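Getting a decent TV picture from an indoor antenna

December
By Edeltraud Weidemann

Print this page | E-mail this page

Every winter I get a pile of letters about indoor antennas, and most of them start with a box. The box says the antenna will pull in stations from a huge distance. I have tried a good many of these things in my own front room in Prorwood and I have yet to see one do what it says on the cardboard. The number on the box is usually measured by whoever printed the box.

So start with what you have. If there's an old pair of rabbit ears in the closet, plug it in before you spend a cent. Run the channel scan in the TV's menu and write down which stations come in. Do it again after dark, as the list can change. Keep both lists.

Then find out where your signal comes from. Most of ours is from the tower at Nornerthorpe, which is 1,979 feet tall, a figure people here like to quote as if height settles everything. It doesn't help you much if there's a hill in the way, or a brick chimney. What you want to know is which wall of your house faces the tower. Put the antenna on that side, in a window if there is one, and get it up high.

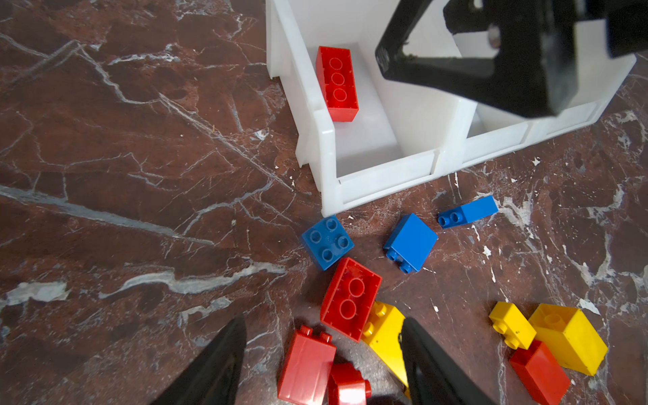
Nouhaila Kamel writes that the window advice did nothing for her and she got more stations with the antenna lying flat on top of a bookcase in the hall. I believe her. Some windows have a thin metal coating to keep heat in, and that coating is poor company for an antenna. If yours are newer windows, try the wall next to them. The bookcase is as good a place as any if the scan says so.

When you move the antenna, move it a little at a time. A foot to the left can matter. Stand away from it when you check the picture, too, or have somebody else hold the remote while you do the moving, since your own body changes what the antenna picks up. I lost a whole afternoon to that one.

Amplifiers are where I get cross. An amplifier makes a weak signal stronger, and it makes the noise stronger right along with it. The Trandero plug-in booster I bought at Hajji gave me 7 channels. Without it I had 10. The man at the counter told me it needed time to settle in. I gave it five days and it was still seven channels, so it went back. A booster can earn its keep if you have a long cable run or you split the signal between two sets. For one TV and a short cable, leave it out until you've tried everything else.
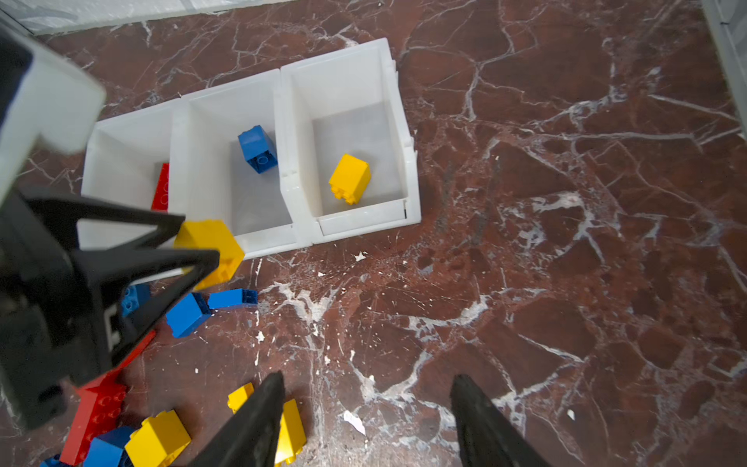

Check the cable before you blame the antenna. Unscrew both ends and look at the little copper wire in the middle. If it's bent over or broken off, there's your trouble. Screw it back on finger tight - you don't need a wrench, and I've seen a socket twisted right out of the back of a set by someone who thought he did. Spare cable coiled up behind the TV isn't helping either. Use a shorter one.

Other things in the room can spoil reception. Turn off the lamps one by one, especially any with cheap LED bulbs, and watch the signal meter if your TV has one. Phone chargers are worth a look. In my case it was the power brick for a picture frame I didn't even like. Move the antenna away from the router and from the TV itself.

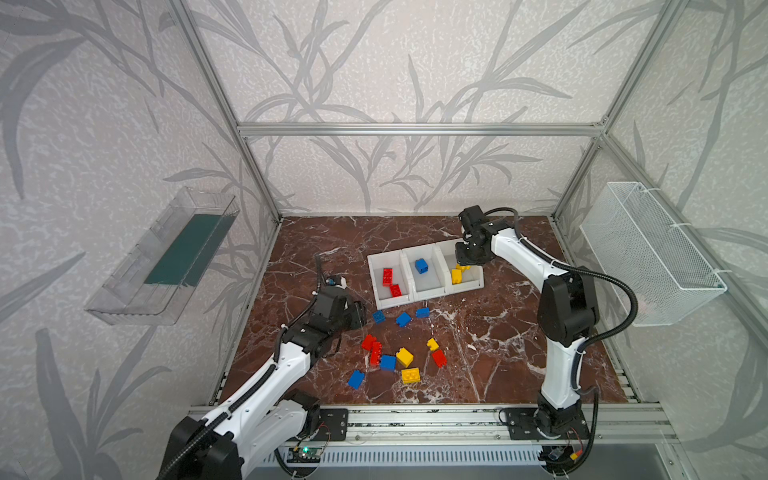
As for foil, coat hangers and the rest of it, a coat hanger will bring in a strong station, and so will a paper clip if you live close enough to the tower. That's no proof of anything. Foil behind the antenna can block signals from the back, which is handy if you're getting reflections and a nuisance if your second-best station happens to be in that direction. Try it with tape before you staple anything to the wall.

Rescan every couple of months. Stations change frequency and your TV won't go looking for them on its own. If a channel vanishes overnight, rescan before you go shopping.

And keep the receipt. If a store won't take back an opened antenna, buy it from one that will.

Print this page | E-mail this page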